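Bokora water flosser, 3 weeks in

2020-02-06

Quick one, on my lunch break. Bought the Bokora after my hygienist gave me the look again. Bleeding gums, back molars mostly. String floss and me never got along.

Good stuff first. Strong jet, even on the low setting. Tank lasts one full go round the mouth if you don't dawdle. Gums stopped bleeding in the second week, didn't expect that so fast. Comes with 2 tips, one regular and one skinny one for braces or bridges. I have a bridge, lower left, and the skinny tip gets under it great.

Bad stuff. LOUD. Wakes the dog. The charging cover is a pain with wet fingers and teh manual is useless, tiny print, half of it warnings. Also the first morning I soaked the mirror, my shirt, everything. Lean over the sink, lips nearly shut, THEN hit the button.

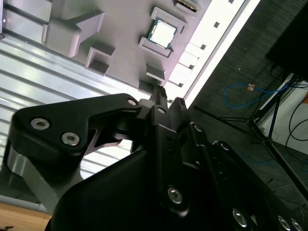
Had a Paiva before this one. Quieter but weaker, and the hose split after 153 days. No hose on the Bokora so thats one less thing to go. Replacement tips are pricey, wish they'd throw in a couple more.

Would I buy again? Yes, on sale. Not for travel though, too bulky for my bag. Still brushing twice a day obviously. 4 stars, would be five if it was quieter.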